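Markos Economou wants it understood that he did not set out to own a tangle. "I set out to own some jewellery," he says. "The tangle was added over time, free of charge."

We are in the back half of Stirkmont, the repair bench and secondhand counter he shares with Dirk Diekmann on the hill above Rothe. It's February, a little after four, and the kettle has been promised to me twice. Economou is 76. He came to jewellery late, after most of a working life in upholstery, and he still talks about a necklace as if it might need re-webbing.

People bring the two of them boxes. Shoeboxes, biscuit tins, once a sugar bowl with the sugar still in it. Inside is whatever an aunt left, or whatever came off at the end of each day for years and was never put anywhere better. Economou sorts, Diekmann repairs, and the owner goes home with less than they came in with and seems happier for it.

"Everyone apologizes," says Diekmann, who has a soft voice and a very bright lamp. "They say, sorry about the state of it. I've seen one box that wasn't in a state. The woman had labelled every earring. I didn't care for her at all."

I ask what's usually in there. Economou says it hardly varies. A bangle that has gone a bit oval. A ring too large for any finger in the family. Something on a red string.
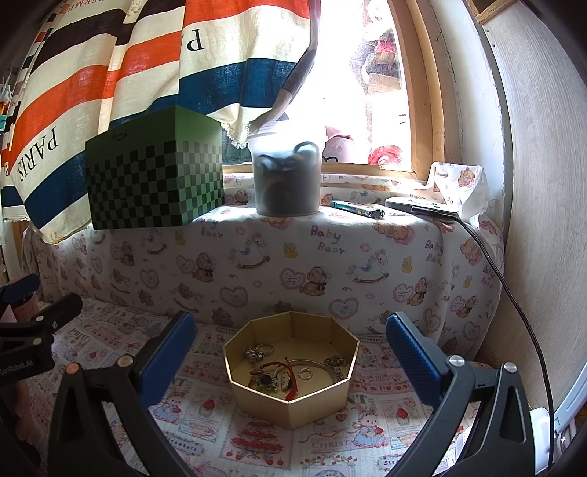
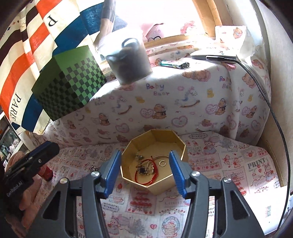 A red string, a thin bangle and a gold-coloured box with eight sides, all over the Christmas print.

"There is always a red string," he says. "You can have silver, you can have gold, you can have your grandmother's brooch in its own velvet. The thing people ask for first is the string. It cost them nothing and they'd fight you for it."

His method is not complicated, though he has managed to make a two-hour evening class out of it at the library in Nanden. You put a cloth down first, a busy one if that's what you've got, as long as it's flat and you'd notice a ring rolling off it. You lift out the stiff pieces, the bangles and rings, and set them to one side. Chains and cords come last, and you don't pull.

"You do not pull," he repeats, looking at Diekmann.

"I pulled once," says Diekmann.

"He pulled once. It was 20 centimetres of very fine chain and then it was two lots of very fine chain."

I had assumed the next stage would involve compartments. The shop does sell a tray, a felt-lined affair called the Stivora, and Economou shows it to me with the enthusiasm of a man showing you his tax return. It's fine, he says. It has places for things. His own rings live in an open cardboard box at home, on the back of a chair or the arm of the couch or wherever it was last put down.

"A lid is where it goes wrong. You put a lid on, you stop looking, and then it's ten years later and you're in here apologizing to Dirk."

Diekmann disagrees, mildly. He is a lid man. He would also like people to take the charms off before they wash the dishes, and to stop testing silver with their teeth, a habit he says is more common around here than I'd think. On the subject of polish he becomes almost heated. Leave the dark bits in the pattern alone, he says. They're what lets you see there is a pattern.

The kettle finally goes on at ten to five. While it boils Economou tips out a tin that came in that morning and goes through it with one finger, the way you'd look for the good lolly in a bag. Two bangles to the left. A ring. A clasp with nothing attached to it, which he holds up to the lamp for a while and then puts in his shirt pocket.

"Somebody will come in missing that," he says. Diekmann tells me the pocket is full of them.

Comments

Pia R.
Took my mum's tin up to Stirkmont before Christmas. Can confirm the pocket.

hillsidegreg
Team lid. Our cat has views on open boxes and has eaten one earring that we know of.

Oona
Does the Nanden class run again in the fall? The library page still has last year's up.

Pia R.
@Oona ring the shop, Dirk keeps the list. Let it ring a good while.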